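Sezer Two-Arm Office Kit: Gallery

Jelta offers the Sezer kit as a paid trial for offices that keep paper files. It covers two arms, two hands, the head and wrist cameras, and setup on site. These pictures are from the Brurnton office, with a cabinet and blue files as the test items.

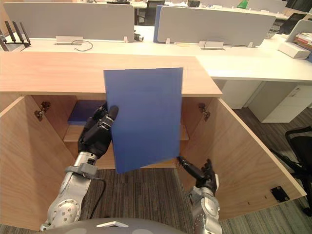 Trial length is 6 hours. The arms run on the standard speed limit, which the customer can lower but not raise. Cabinet doors are left open for the filing task - door opening is a separate module. 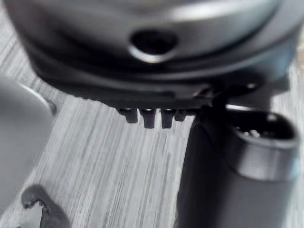
Wrist cameras are set for close range, so nearby hardware takes up much of the view. Task planning relies on the head camera.

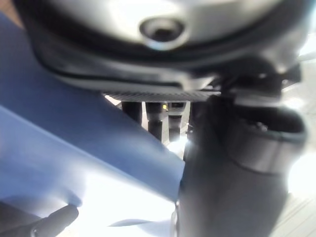

Brurnton, 24 January 2024

Both camera feeds are logged and handed over with the trial report.

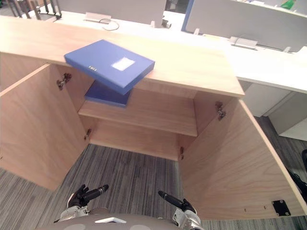 Aino Sjöberg

One file on the cabinet top, one on the shelf, both hands clear of the cabinet. The Stiston depot takes bookings for trials up to September.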